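Loketti 소꿉놀이 식탁 세트

품목 구분: 역할놀이 완구 / 식기 및 모형 식품
공급: Gatgate 교구사업부
제품 담당: Nam-gil Yang

개요

Loketti 식탁 세트는 상차림, 덜어 담기, 정리 활동에 쓰는 모형 식기와 모형 식품으로 구성된다. 유치원, 어린이집, 작업치료실 등 여러 명이 같은 물품을 반복해서 다루는 환경을 기준으로 설계하였다. 기본 구성품은 30점이며 접시류, 볼류, 과일류, 소스병류로 나뉜다. 품목별 낱개 주문이 가능하다.

식기류

접시와 볼은 색상으로 구분한다. 접시는 연한 라벤더 그레이, 볼은 파랑이 기본색이다. 접시 가장자리는 바닥면보다 약간 높게 처리하여 작은 모형 식품을 올린 상태로 옮길 때 굴러떨어지는 것을 줄인다. 볼은 원형이며, 낱개 식품을 모아 담아 두었다가 접시로 덜어내는 활동에 사용한다. 식기류는 같은 색상끼리 겹쳐 보관할 수 있다.

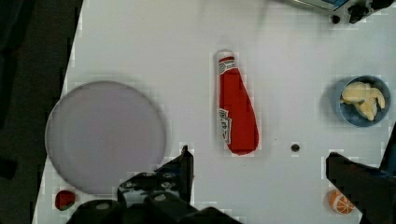 접시, 볼, 케첩병, 딸기. 흰색 상판 위 배치.

모형 식품류

케첩병은 빨간색 몸체에 흰색 뚜껑이 달린 형태로, 목 부분이 좁고 바닥 쪽으로 갈수록 넓어진다. 뚜껑은 몸체에 고정되어 있어 분리되지 않으며 내용물을 넣을 수 없다. 세워 두는 용도로 설계된 제품이 아니므로 눕혀서 보관하는 것을 권장한다. 딸기는 과일류 중 가장 작은 규격에 속한다. 볼에 담는 노란색 계열 식품은 낱개로 공급되며 수량 추가가 가능하다.

사용 조건

권장 연령은 3세 이상이다. 한 세트를 동시에 사용하는 인원은 최대 7명까지로 한다. 평평한 상판에서 사용하고, 상판에 구멍이나 체결부가 있는 경우 작은 품목은 해당 위치에서 떨어뜨려 배치한다. 실제 음식물과 함께 사용하지 않는다. 전자레인지, 오븐, 식기세척기 사용은 불가하다.

세척 및 보관

식기류는 중성세제를 푼 미지근한 물로 닦고 마른 천으로 물기를 제거한다. 케첩병은 물에 담그지 않으며, 오염 부위만 젖은 천으로 눌러 닦은 뒤 그늘에서 건조한다. 라벨 부분은 문지르지 않는다. 표백제와 알코올 성분 세정제는 변색의 원인이 된다. 건조가 끝나기 전에 밀폐 용기에 넣지 않는다. 직사광선이 닿는 창가 보관은 피한다.

호환 품목

Ahn 정리함: 칸막이 2개 포함. 접시류와 식품류를 나누어 수납한다.
Wukberg 낮은 작업대: 흰색 상판. 세트 전체를 펼쳐 놓을 수 있는 규격이다.
정리함과 작업대는 기본 구성에 포함되지 않으며 별도 주문 품목이다.

주문 및 교환

기관 주문은 견적서 발행 후 진행한다. 낱개 주문 시 품목명과 색상을 함께 기재해야 하며, 색상을 기재하지 않은 주문은 기본색으로 출고한다. 사용 흔적이 있는 품목은 교환 대상에서 제외한다. 봉제 불량, 도색 불량, 구성품 누락은 수령 후 고객지원 창구로 접수하면 해당 품목만 교체 발송한다. 4월 출고분부터 포장 상자 안쪽에 구성품 목록표가 인쇄되어 있으므로 개봉 시 목록표와 대조한다.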